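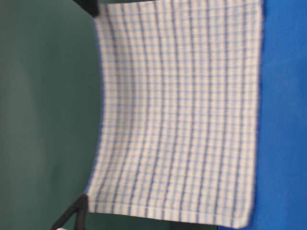

Section 6
Folding and Shelving Kitchen Towels

6.1 Scope

This section covers the handling of woven kitchen towels after drying: inspection, squaring, folding, stacking and storage in the Soltwood linen cabinet. It applies to flat-weave checked towels, striped towels and plain towels of similar weight. Terry towels and bath linen are covered in Section 7. Washing temperatures and detergent amounts are covered in Section 5.

6.2 Terms used in this section

Corner: the point where two hems, or a hem and a selvage, meet.
Long edge: either of the two longer sides of the towel.
Short edge: either of the two shorter sides.
Bow: an inward curve along an edge held only at its corners.
Skew: a condition in which opposite corners have been pulled out of square, so that the towel forms a slanted shape when laid flat.
Face: the side intended to be seen on the shelf. On most checked towels both sides look alike. Use the side with the flatter hem as the face.

6.3 Before you start

Clear a flat surface larger than one open towel. The surface must be clean and dry. A plain, dark or mid-tone surface makes the edges of a pale towel easier to see.

Check that the towels are fully dry. Feel the hems and corners, where the cloth is doubled and holds water longest. Return any damp towel to the drying rack.

Sort by size first, then by pattern. Do not mix sizes in one stack.

CAUTION: Do not fold towels that are warm from the dryer and leave them under weight. Creases set this way are difficult to remove without ironing.

6.4 Inspecting the towel

1. Pick up the towel by two adjacent corners.
2. Lift until the cloth is clear of the surface.
3. Look along the held edge. A bow between the corners is normal in a light cloth. Increase the tension slightly if the edge sags far enough to hide part of the pattern.
4. Check the hems for loose thread, open seams and fraying.
5. Check the body of the cloth for stains, thin areas and holes. Holding the towel toward a window will show thin areas more clearly.
6. Turn the towel and repeat for the opposite edge.

Trim loose threads with scissors, close to the hem. Do not pull them. Set aside any towel with an open seam for mending. Towels with holes go to the rag bin.

NOTE: Stains are often missed on checked cloth. The darker stripes hide small marks, so examine the pale areas between them and then the stripes separately.

6.5 Squaring the towel

A checked or striped towel gives its own guide lines. Use them.

1. Lay the towel face down with one short edge toward you.
2. Smooth the cloth from the center outward with the flat of the hand.
3. Compare the stripes with the nearest hem. They should run parallel to it.
4. If the stripes slant, the towel is skewed. Hold the two opposite corners that lie closer together and pull gently on the diagonal.
5. Release, smooth again, and recheck.
6. Repeat as needed. Stop if the cloth resists.

Small waves in the stripes are caused by cloth that is not lying flat and will disappear on smoothing. Waves that remain after smoothing are usually the result of uneven shrinkage in the wash. These towels can be used and stored normally but will not give a perfectly straight fold.

CAUTION: Do not pull on a single thread or on the hem alone. The hem stitching can break before the cloth moves.

6.6 Standard fold

The standard fold fits the upper and middle shelves of the Soltwood cabinet.

1. Start with the squared towel face down, one short edge toward you.
2. Bring the left long edge over to meet the right long edge. Match the corners first, then the edges.
3. Smooth toward the fold.
4. Bring the near short edge up to meet the far short edge.
5. Smooth toward the fold again.
6. Fold once more in the same direction. The finished piece has one thick folded edge. This edge faces the front of the shelf.

On checked cloth, align the stripes of the upper layer with those of the lower layer at each fold. If the stripes match but the hems do not, the towel has been hemmed off grain. Follow the hems in this case.

6.7 Narrow fold

Use the narrow fold for the Rai drawer insert.

1. Start as for the standard fold.
2. Fold the left third of the towel inward along a stripe.
3. Fold the right third over it.
4. Smooth the full length.
5. Fold both short edges to the center, leaving a finger's width between them.
6. Close the two halves together and stand the towel upright in the insert.

The insert is 143 mm deep. If the folded towel stands above the rim, the drawer will catch. Refold using narrower panels.

6.8 Stacking

Place no more than 6 towels in one stack. Taller stacks lean and are disturbed each time a towel is removed. Keep the folded edges flush at the front. Leave 42 mm between the top of the stack and the shelf above.

Put newly washed towels at the bottom so that all towels receive equal use.

6.9 Troubleshooting

Corners do not meet on the first fold.
The towel is skewed. Unfold and repeat 6.5.

Finished piece is thicker on one side.
A hem has turned under. Open the last fold and flatten the hem.

Stack slides forward.
Folded edges have been pressed unevenly, or sizes have been mixed. Remove the stack and sort again.

Towel feels stiff after folding.
Detergent remains in the cloth. Rewash without detergent as described in Section 5.

Stripes look blurred or fuzzy at close range.
Surface wear. No action is required unless the cloth is thin.

6.10 Records for shared kitchens

Sites using the Ninddale linen log should enter mended and discarded towels at the end of each shift. A full inventory is taken in August. Sites holding more than 500 towels should divide the count by shelf and enter each shelf on its own line.

Section prepared by Princess Sison. Checked by Virgilio Magbanua, Zostodport Household Services.

Continue to Section 7, Terry Towels and Bath Linen.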